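Kondstead 담당자님께

2018년 12월 23일

공유부엌 Trama의 하반기 중간보고를 보냅니다. 지난번에 "표보다 이야기로 써 주시면 더 잘 읽혀요"라고 하셔서 이번엔 정말 이야기로 쓰려고요. (표는 맨 뒤에 붙이려다가 뺐어요. 필요하시면 따로 드릴게요!) 길어질 것 같으니 차 한 잔 준비하고 읽어 주세요.

## 먼저 부엌이 어떻게 돌아가고 있는지

9월에 문을 다시 연 뒤로 이용 기록이 173건 쌓였어요. 한 분이 여러 번 오신 것도 다 따로 적은 숫자예요. 이름을 남긴 이용자는 94명이고요. 작년 이맘때는 점심에만 사람이 몰렸는데 올해는 저녁 여섯 시 넘어서도 꽤 들어오세요. 근처 Jitberg 작업실 분들이 야근하다가 도시락을 들고 내려오시거든요. 덕분에 저녁 시간대 정리 방식을 통째로 다시 짰습니다.

이용료는 계속 한 번에 2000원이에요. 올리자는 얘기가 한 번 나왔다가 조용히 들어갔어요. 저는 지금 금액이 좋다고 생각합니다. 동전 통에 천 원짜리 두 장 넣고 들어오는 그 가벼움이 있어요. 차 한 잔 값도 안 되니까 국만 데우러 오는 분도 부담이 없고요.

## 지원금으로 한 일

이번 분기 지원금은 거의 다 '데우는 자리'에 들어갔어요. 계획서에는 "가열 구역 개선"이라고 근사하게 썼지만, 저희끼리는 그냥 데우는 자리라고 불러요.

예전에는 전자레인지가 싱크대 옆 선반 위에 있었잖아요. 키 작은 분들은 국그릇을 머리 높이에서 꺼내야 했고, 저도 미역국을 소매에 쏟은 적이 있습니다. 그래서 선반을 떼고 하얀 상판 테이블을 들였어요. 높이를 정할 때 말이 많았는데, 의자에 앉은 분도 손이 닿아야 한다는 의견을 따랐습니다. 저는 허리를 조금 숙여야 해서 처음엔 투덜거렸는데 일주일 만에 적응했어요.

테이블 위에는 전자레인지 말고 아무것도 오래 두지 않기로 규칙을 정했어요. 랩, 키친타월, 남의 반찬통, 누가 두고 간 귤 같은 것들은 전부 맞은편 서랍장이나 냉장고로 갑니다. 막상 해 보니까 제일 어려운 게 귤이었어요. 겨울이라 다들 한 봉지씩 들고 오셔서 "드세요~" 하고 놓고 가시는데 그걸 어떻게 치우나요. 결국 귤 바구니를 현관 쪽에 따로 만들었고, 지금은 아주 잘 돌아가고 있어요.

배선도 손봤습니다. 멀티탭을 쓰던 걸 벽 콘센트에 바로 꽂게 바꿨고, 공사는 Kwak에 맡겼어요. 오전에 시작해서 점심 전에 끝났습니다. 견적서랑 영수증은 지난번 우편에 넣었는데 혹시 못 받으셨으면 말씀해 주세요.

## 제일 손이 많이 간 글씨 문제

이번 분기의 진짜 주인공은 사실 글씨예요. 전자레인지가 Midea 제품인데 조작부 글씨가 중국어거든요. 저야 자꾸 쓰다 보니 눈에 익었지만, 처음 오신 분들은 버튼 앞에서 멈칫하세요. 10, 1, 5라는 숫자는 읽히는데 뒤에 붙은 글자가 작아서 1이 1초인지 1분인지 헷갈린다는 거예요. 듣고 보니 그럴 만하더라고요! 죽을 5초만 데우려다 5분을 누르면 큰일이니까요.

그래서 한글 안내표를 만들기로 했고, 초안은 왕동현 님이 맡아 주셨어요. 정리한 내용은 이렇습니다.

- 10秒 → **10초**
- 1分 → **1분**
- 5分 → **5분**
- 微波火力 → **화력 조절**
- 智控解冻 → **해동** (옆에 물방울 그림)
- 微波杀菌 → **살균**
- 美食菜单 → **요리 메뉴**
- 빼기·더하기가 그려진 넓은 버튼 → 우선 **− / +** 그대로

그 밑의 복숭아색 버튼은 아직 문구를 확정하지 못했어요. 글씨가 버튼 위쪽에 하얗게 들어가 있는데, 한글로 옮기면 길어져서 한 줄에 안 들어가요. 줄일지, 두 줄로 쓸지 의견이 반반입니다. 저는 두 줄 파예요.

문 여는 법도 안내표에 넣습니다. 조작부 아래쪽의 커다란 타원 버튼을 누르면 되는데, 문을 손으로 당기려는 분이 의외로 많아요. 버튼 색이 몸체랑 같은 크림색이라 잘 안 보이나 봐요. 그래서 화살표를 하나 그려 넣기로 했습니다. 스티커를 버튼에 직접 붙이는 방법도 생각했는데, 닦다 보면 금방 들뜰 것 같아서 옆벽에 거는 코팅 카드로 가려고 해요. 글씨는 크게, 색은 두 가지만요.

## 청소 당번 얘기도 조금

청소는 하루 2번, 점심 뒤와 문 닫기 전에 합니다. 순서를 적어 둔 종이가 세 번 바뀌었는데 지금 것이 제일 짧아요. 문을 열고, 유리 회전판을 꺼내서 씻고, 바닥의 동그란 궤도를 행주로 닦고, 판을 다시 가운데에 맞춰 올립니다. 한동안 판이 덜컹거린다는 얘기가 계속 나왔는데 궤도에 밥알이 끼어 있었던 거였어요. 밥알 하나에 다들 그렇게 고민을 했다니까요.

문 안쪽 걸쇠 주변은 젖은 행주로 세게 문지르지 않기로 했습니다. 물을 꼭 짜서 살살 닦으면 충분해요. 그리고 카레를 데운 날은 그 자리에서 바로 닦기! 이건 빨간 펜으로 크게 써 놨어요. 제가 범인이었던 날이 있어서 더 크게 썼습니다.

## 아직 못 한 것

계획서에 있던 그릇장 교체는 못 했어요. 치수를 재어 보니 새 장을 넣으면 냉장고 문이 끝까지 안 열리더라고요. 폭이 좁은 걸로 다시 알아보는 중이고, 그 돈은 손대지 않고 그대로 두었습니다. 이월해도 되는지 꼭 알려 주세요.

저녁 시간대 안내 담당도 아직 비어 있어요. 당분간은 제가 남아서 봅니다. 야식을 얻어먹는 재미가 있어서 솔직히 그렇게 나쁘지는 않아요.

## 데우는 자리의 지금 모습

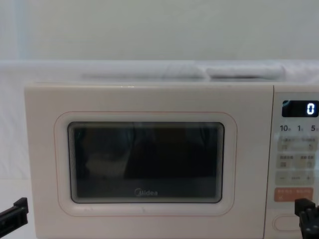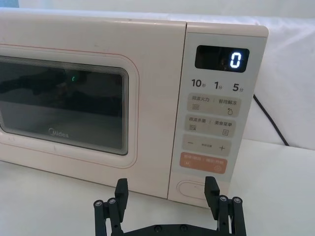
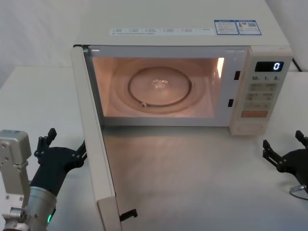 네 장 모두 표시창은 0이에요.
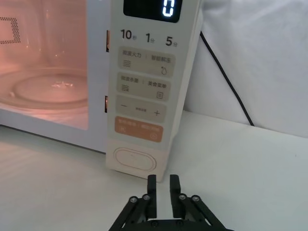 왕동현 님은 초안을 돌려주면서 이런 메모를 붙이셨어요. 카드는 한 장으로 끝내지 말고 시간 버튼만 따로 뽑아서 작은 카드를 하나 더 만들면 좋겠다고, 급할 때는 해동이니 메뉴니 하는 건 눈에 안 들어오고 10초인지 1분인지만 알고 싶다고요. 그리고 문 여는 화살표는 작은 카드에도 꼭 넣어 달라고 하셨습니다.

저는 이 의견에 완전히 찬성이라 작은 카드까지 두 종류로 인쇄를 넣을 생각이에요. 코팅비가 조금 늘어나는데 소모품 항목 안에서 해결됩니다. 복숭아색 버튼 문구가 정해지는 대로 시안을 보내 드릴게요. 그릇장 이월 건은 새해 첫 주 안에만 답을 주시면 일정에 맞출 수 있습니다.

현관에 귤이 많으니 근처 오실 일 있으면 꼭 들러 주세요!

Trama 부엌지기 드림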